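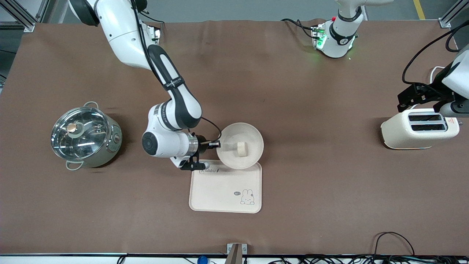

Right arm at the bowl, left arm over the toaster. Breakfast task, station 2.

ferncarr
Okay, I've been putting off this thread because I know some of you have strong feelings. I'm Florencio Carretero, I look after the two-arm kitchen tables at Adinia, and I'm trying to write down a set of house rules for tabletop work with real appliances. We have rules for blocks and cups. We have basically nothing for things with a cord and a heating element, and people are making it up as they go.

My draft so far:
Appliances get plugged in only for runs that need heat. For pick and place they stay unplugged, plug end in plain view.
Arm cables get checked before every session, full reach, both arms. Anything that sags near a hot surface gets re-clipped.
No hands over the mat while the status light is green.
Glass lids count as breakables, so slow speed only.
One person runs the arms, a second person stands by the stop button. No exceptions on Saturday shifts either, sorry!

What am I missing?

toastpoint
The cable one needs more teeth. Look at the loop on your right arm, it arcs right over the edge of the bowl. With a ceramic-looking bowl, fine, whatever, worst case you drag it. Swap in a hot pot and I'd be unhappy. We set a max slack of 5 cm off the forearm at full bend and we measure it with a stick. It's a dumb stick with a line on it but it gets used.

ferncarr
5 is tight for us. The wrist needs more than that to roll all the way. I tried something close to it in December and popped a connector.

toastpoint
Then route it differently? I'd take a slower wrist over a cable in the soup.

brisa_x
Brisa here (Xolalpa, I did the mat tests at Keromance if anybody remembers those). My gripe is the mat. That brown felt-looking stuff is lovely for keeping dishes from sliding and I get why everyone wants it, but do you have any kind of rating for it? If the toaster is ever going to be live on there I'd want it on a heat-proof board, and I'd write the board into the rules, with its size, so it doesn't turn into a folded dish towel by the second week. Ask me how I know!

Also your trays. Is the rabbit one going to be near the toaster when it's on? Plastic trays should have their own spot on the table, marked with tape.

ferncarr
No rating that I can find, so that's a fair hit. Adding the board. And yes, the rabbit tray gets a taped box on the cooker side, or maybe the middle, need to think about it. The cooker gets warm too, duh.

munchgrid
Unpopular opinion maybe but I think you've got too many rules already. I've worked under a 19-line checklist and people ticked the whole thing in one go without looking up. Four lines, printed big, taped to the aluminum post. The rest goes in training.

brisa_x
Disagree, pretty strongly. The long version has to exist somewhere or you can't point to it when two operators do it differently. Print the short one, sure, but keep the long one.

munchgrid
Fine, I can live with both. But the stop button stays on the short one. And I'd add "say it out loud before you move the second arm." With both arms reaching over the same table, the person standing by can't guess which one goes next.

toastpoint
+1 to saying it out loud. We do that on the Emine line and I felt silly for a week, then I stopped noticing.

Going back to the glass lid, is slow speed enough? I'd want the lid grabbed by the knob only, never by the metal rim. A parallel gripper on a rim is asking for chips.

ferncarr
Knob only, agreed, that goes in. I'm still not sold on the slack number, so the draft will say "no contact with any dish or appliance at full reach" and I'll try your stick on both arms this week and post what I get. If somebody has a routing trick that doesn't eat wrist roll, please send it, I've got a bag of clips and a free afternoon.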